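Wulla 2 Hand and Wrist Kit
Bench notes and buying information from Clatora Handling

Home > End effectors > Multi-finger hands > Wulla 2

In stock. Sold as a single or a matched pair. Wrist adapter, cable and controller sold with the hand, after a long argument in the office about selling them apart.

Who should buy this

The Wulla 2 is a five-finger hand for people who have already bought a two-jaw gripper, been happy with it for months, and then been asked to pick up something with a handle. If your parts are all the same size and arrive in the same place, buy the Muvimgate parallel jaw two pages back. It costs less, it closes faster, and it has never once made Kastriot Karagiannis sigh in a meeting.

If your parts are whatever happens to be lying around a bedroom, read on.

How we tried it

We don't test hands on foam cubes any more. Every hand passes a foam cube. Our trials for this page were household jobs, run by Tín Đàm with the arms on a humanoid body, in a furnished room with a real bed, a real floor and real clutter. Each candidate hand got 40 attempts at each job, with the same arm speeds and the same controller settings. Changing settings between brands is how comparison tables get so flattering.

The dustpan job is the one that sorts them out. A dustpan has most of its weight at the wrong end, a narrow place to hold it, and contents that leave if the wrist rolls. The parallel jaw holds it firmly and at whatever angle it likes. The Macapagal three-finger holds it nicely until the arm stops, at which point the pan keeps going for a moment on its own account.
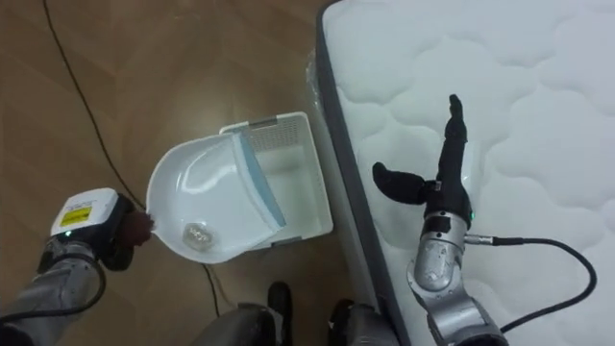 On the Wulla 2, the fix is in the wrist more than the fingers. Roll is corrected at the adapter, so the grip can stay moderate and the fingers don't have to fight the tool. Tín's log has the pan staying within our tilt limit on 38 of the 40 attempts. The other 2 are described in the log as "character building."

Bed work is harder to score. The surface gives, the fingertips sink, and a hand that relies on touching down before it closes will announce success while holding a pinch of quilting. We recommend turning the contact threshold up one step for anything padded and coming in with the fingers spread. The factory setting was chosen on a steel table and behaves like it.

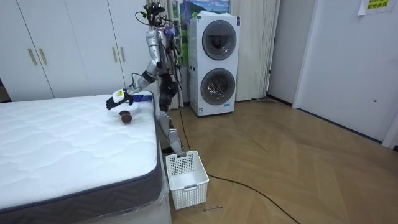
Right hand over the mattress, fingertips spread, with a small brown cylindrical object lying beneath and to one side.

Small round things on a soft surface remain the least dignified job in the set. They roll toward whichever finger arrives first. The Wulla 2 managed them more often than the Macapagal did, and neither is going to be invited to do it in front of customers without a rehearsal.

What we like

The fingers close in sequence, and you can change the sequence. The thumb can be parked out to the side while the others stay straight, handy for steadying work with one hand and holding a tool in the other. Spare fingertips go on without removing the hand. The manual has been written by someone who has used a screwdriver.

What we like less

The cable. It is a good cable, and there is plenty of it, and you will need to decide where it goes before you start – the arm will otherwise decide for you. Leave slack at the wrist and tie the rest further up than seems necessary.

The controller fan can be heard from the next room. Calibration takes 8 minutes and cannot be hurried, paused or, as far as we can tell, reasoned with.

Ordering

Wulla 2, right hand: part 264-R
Wulla 2, left hand: part 264-L
Matched pair: part 264-P
Fingertip set, soft: part 264-F

Pairs are calibrated together before they leave us. Please don't order one hand now and the other in November and expect them to agree with each other.

Fits the standard Clatora wrist plate. For other arms, send us a drawing of your flange. A photo with a coin next to it is a popular substitute and we can't quote from it.

Returns are accepted on unused hands. Fingertips count as used once they have been fitted, however briefly and however clean the dustpan was.

Trial logs, including the unflattering attempts, are available on request from Tín Đàm. Questions about price go to Kastriot Karagiannis, who prefers email.

Page last revised Sep 16, 2021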